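Setting up your Jelero yoghurt maker: Part 2, your first batch

Okay, you've unpacked everything and given the jars a good scald, so now for the fun bit! I've made more batches in this thing than I care to admit, and these are the steps I still follow.

1. Pour 2 litres of full cream milk into a heavy pot and warm it slowly to 85 degrees. Stir the bottom now and then.

2. Take it off the heat and let it come down to 43 degrees. Sitting the pot in a sink of cold water speeds this up a lot (keep the water well below the rim, I learned that one the soggy way).

3. Tip in one sachet of Silow starter and whisk gently for a minute or so.

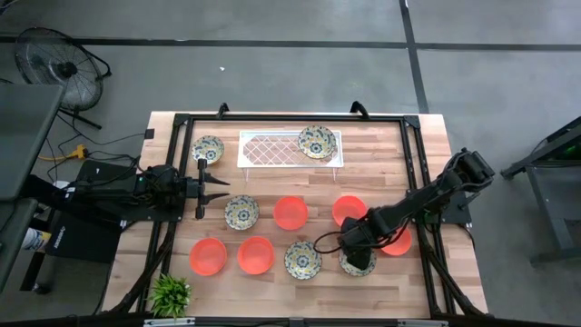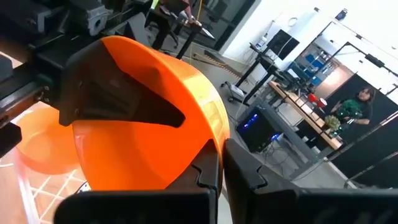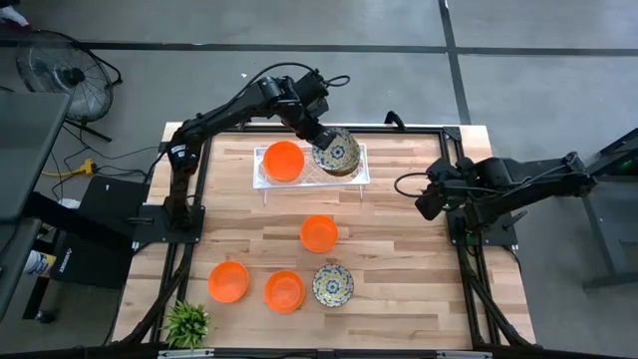
4. Fill the jars to the shoulder line, pop the lids on and set the dial to Long. I like mine properly tangy, so I leave it 19 hours, but start with eight if you're feeding kids. Once it's set and chilled, spoon it out into whatever you've got. A plain orange bowl like the one on the left of the rack in the last photo makes white yoghurt look terrific, and a patterned one is lovely with a bit of honey on top.

CAUTION: Don't lift the base while it's switched on, and never put it in the sink. Wipe it with a damp cloth once it's cooled down.

Note: If you bought the Rivlow strainer as well, line it with muslin and leave the yoghurt to drain in the fridge overnight. You'll have labneh by breakfast! Save the whey for bread or pancakes.

5. Keep back half a cup from this batch to start the next one. I get four or five rounds before it goes thin and I open a new sachet.

Note: The older Phan base has no Long setting. Use High for the first hour, then switch to Low and leave it be. No peeking, and no bumping the bench either, or it'll set lumpy.

Troubleshooting for runny or grainy yoghurt is in Part 3.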